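Three weeks into the new picking setup at the Rotutholm warehouse and I have thoughts! Short thread.

The Vorska arms took over the grab-and-place on household orders. My crew used to do that for whole shifts, and my wrists remember every one.

Rounded plastic was the part I had doubts about. Big smooth sides, not much to hold on to. I keep wandering over to watch. 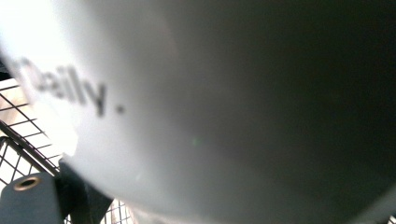
So did anyone lose their job over it?

Everyone on my line is still here. 5 of us moved to checking and restocking, and we rotate every couple of hours.

Roughly 2,000 items a shift go through now, and I walk home without ice packs (my knees say thank you).

Still want more training time on the Sunik screens, though. 20 minutes was way too short!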